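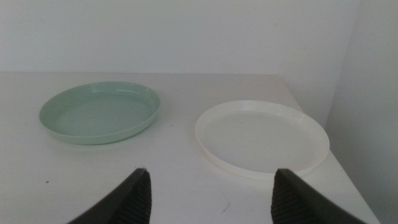 Green plate and off-white plate on the white table, serving room.

Flasness House — Tableware and Serving Room Check
Month: May
Start: 4 p.m.

1. Plates, rims free of chips and cracks
OK. Run a finger around each rim, including the underside.

2. Plates, clean
See comment. Tiny speck near the center of the off-white plate. Rewash and look again before it goes back on the shelf.

3. Tabletop, surface
OK with comment. Small dark speck and a faint gray scuff. Try a damp cloth first — no scouring pads on this table.

4. Table, steady
OK. Feet tightened.

5. Spare plates, Lehner cupboard
Not OK. List says 50, shelf count is 46. The missing 4 may still be in the Enis room.

6. Stacks no higher than 16
OK.

7. Dishwasher rinse temperature
Not checked. Gauge is out for repair at Gandier.

8. Floor by the sink
OK. Mat lies flat, drain cover in place.

Follow-up: items 2 and 5 before the next meal service. Item 7 when the gauge is back.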